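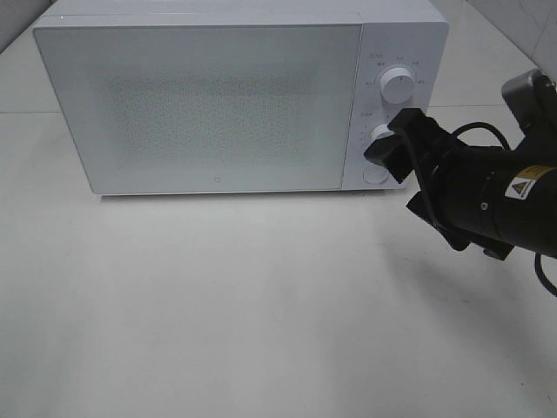 Figure 3. Microwave task, fixed camera view. The gripper is at the lower of the two control knobs.

3.2 Collecting the demonstrations

We gathered examples for four kitchen appliances at our Jalstead site. The microwave (Figure 3) gave us the most trouble and takes up most of this section. An operator drove the arm by hand from a leader device, and we stored joint positions, gripper opening and all camera streams together. Every episode was tagged with one short instruction, such as "turn the lower knob to the right".

The two knobs and the round button sit in one column on the right of the front panel, so the arm comes in from that side. With the fingers on the lower knob, part of it is hidden from the fixed camera, and the wrist camera has to supply the rest. We kept both views in the training set for this reason.

Operators recorded 60 episodes per instruction. Between episodes the microwave was shifted and turned slightly on the table, and the knobs were set to a new starting angle. We threw out 37 episodes across the whole task, mostly where the fingers slipped off the rim before the turn was finished. Slips followed by a second, successful grasp were kept - the policy trained without them in the Fuvard pilot rarely tried again after a miss.

An episode lasted about 21 seconds, with the approach taking up more than half of that. We did not trim it. The train and test splits were made by session, as in the Tronlow set, so that no microwave position appears in both.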